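Notebook, back room at Terkinport
January 2023

Packing for the Stomton move, continued. The instruments went out last week with foam, paperwork and a man with a clipboard. That leaves me with the drawer under the whiteboard, which has been put off since June and has no paperwork at all.

Boxes: we have a stack of the small kraft ones with lids, bought for the Daneo samples and never used for them. Sturdy enough for desk stuff. The lid comes down over the sides and stays put without tape, so I'm not taping. Last move I taped everything and then spent a morning looking for the knife, which I had taped into a box.

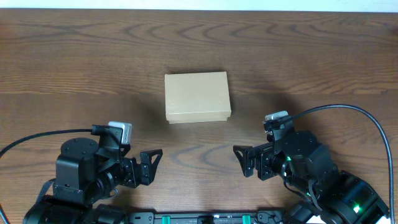 Whiteboard things

One box for these, marked WB on the end, never on the lid, as lids wander. Markers got tested on scrap paper first. Most of them failed. Frauke wanted to keep the green one "for emergencies" and I have let her have it.

The duster gets a box more or less to itself. I tried it with the markers on top and the whole lot rattled like a cutlery tray. Flat on the bottom, label up, is better, and whoever opens it at the other end can read what it is.

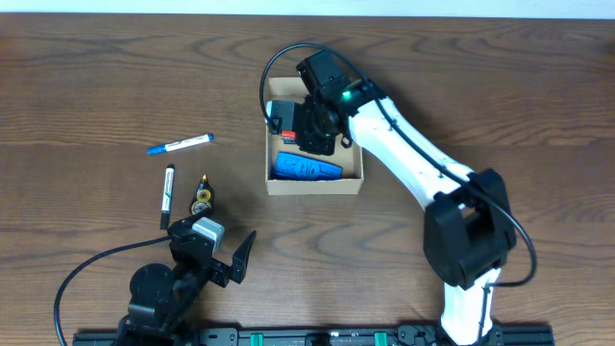 Blue object in the open box, lid off.

Considered whether it was worth moving at all. It has a smudge or two and a tiny dark mark on the label that I rubbed with my thumb to no effect. But it's magnetic, and the one in the Byun room isn't, and that one has spent its life on the floor.

Left it out on the table while I looked for the spray bottle. Did not find the spray bottle.
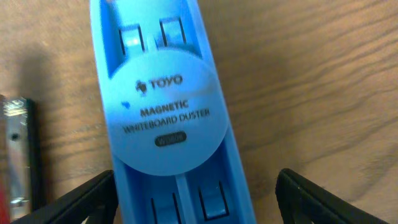
Setsuko Oda: Please keep the duster out until the board is down. I still have the wiring sketch on there and I'd like to copy it before it gets wiped. Also the felt wants a clean, or we'll be carrying the old dust to Stomton with us.

Fair on both counts. Sketch to be copied by her, felt to be cleaned by me, outside, upwind. The box stays open until then with WB on it, and I have written DO NOT CLOSE on a sticky note that will certainly be inside when somebody closes it.

For the inventory sheet, which insists on a maker and model even for things like this: TOYO, magnetic whiteboard duster, WD808. The sheet also wants a serial number. I put a dash.

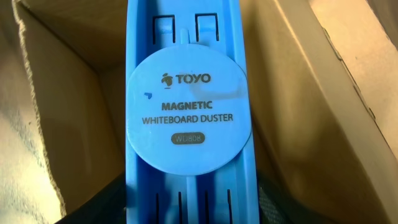

The sheet has 252 lines now, and Bogdan says the movers' form only takes 90 to a page, so it will have to be split. I would split it by room. He would split it by weight. We have agreed to ask Mitsuko, who will pick something else.

Still to do: spray bottle, board magnets (try the fridge), the long ruler, find out who has the key to the other drawer.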